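Diese Website verwendet Cookies. Mit der weiteren Nutzung stimmen Sie dem zu. Mehr erfahren | Akzeptieren

Protokoll der Abteilungsversammlung Endreinigung und Versand
Detero, Werk Skellport
21. September 2026, Pausenraum Halle 2
Leitung und Protokoll: Gülizar Soylu

TOP 1: Protokoll der letzten Sitzung
Ohne Änderungen angenommen.

TOP 2: Stand Wischarbeitsplatz
Frau Soylu berichtet über den Versuch mit den Roboterarmen. Bearbeitet werden bisher nur Platten mit Marmordekor. Die Schicht reinigt derzeit 400 Platten von Hand, am Versuchstisch sind 30 pro Schicht vorgesehen. Ränder und Rückseiten bleiben vorerst Handarbeit.

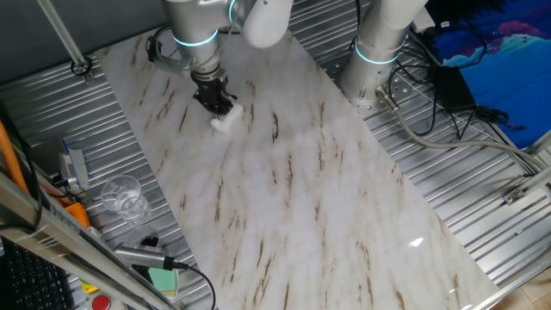

Arbeitsschritt Wischen am Versuchstisch, Greifer auf der Plattenoberfläche

Aus der Runde kommt die Frage, wer bei einer Störung zuständig ist. Bis auf Weiteres die Technik, Durchwahl 300. Mitarbeitende der Endreinigung dürfen den Not-Halt drücken, aber nicht selbst neu starten. Mehrere Anwesende wünschen die Anweisung schriftlich und auch auf Türkisch.

TOP 3: Folgen für die Arbeitsplätze
Die Geschäftsführung hat mitgeteilt, dass wegen des Versuchs keine Stelle gestrichen wird. Zwei Personen wechseln zeitweise in die Sichtprüfung, die Eingruppierung bleibt gleich. Kritik gab es daran, dass die Betroffenen erst aus dem Schichtplan davon erfahren haben. Frau Soylu nimmt das mit. Offen ist, ob die Erschwerniszulage für Nassarbeit in der Sichtprüfung weitergezahlt wird.

TOP 4: Schulung
Die Firma Moodley bietet eine Einweisung in zwei Gruppen an. Kosten: 900 Euro, genehmigt. Die Teilnahme gilt als Arbeitszeit. Die Spätschicht bittet um einen Termin vor Schichtbeginn.

TOP 5: Verschiedenes
Die Handschuhe von Kurkach in Größe S sind nachbestellt. Die Spindtür neben dem Waschraum klemmt weiterhin.

Nächste Sitzung im Oktober, Termin folgt per Aushang.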